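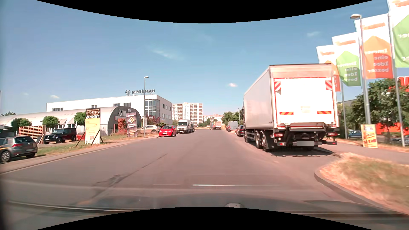

Ticket 119 — Jalala route units, camera and compute budget
Opened by: Seon-mi Yoo
Assigned to: Vasco Vieira
Status: Waiting on quote

Yoo: Planning needs a final parts list for the second delivery vehicle before the budget closes. The August list has one forward camera and no side sensors. Is that still correct?

Vieira: No. On streets with parked box trucks the forward camera loses the curb behind the truck body. Cars parked farther along come up late in the object list. Please add two short-range side units from Kurka. The forward camera stays as specified.

Yoo: Kurka lists a mounting kit separately at 200 per side. Required?

Vieira: Required. The Ivano bracket we have in stock does not fit the housing. I tried it on the bench and the bolt pattern is off by 17 mm.

November 4, 2022
Ban: Compute question. The log replay drops frames with three inputs on the current board. Do we budget for the larger one now or wait?

Vieira: Now. Replay with the side inputs simulated used up to 900 MB over what the board has free. Lowering the frame rate cleared the drops but delayed detection of parked vehicles, so I put it back.

Imrie: I can approve the side units and both kits under the existing line. The board is a separate request and needs a second supplier. Shin is the only quote on file.

Ban: Asked Kurka for a board price. They want the power draw figures first.

Vieira: Figures attached to the request. Keep this open until the quote is in — do not order the kits alone, lead times differ.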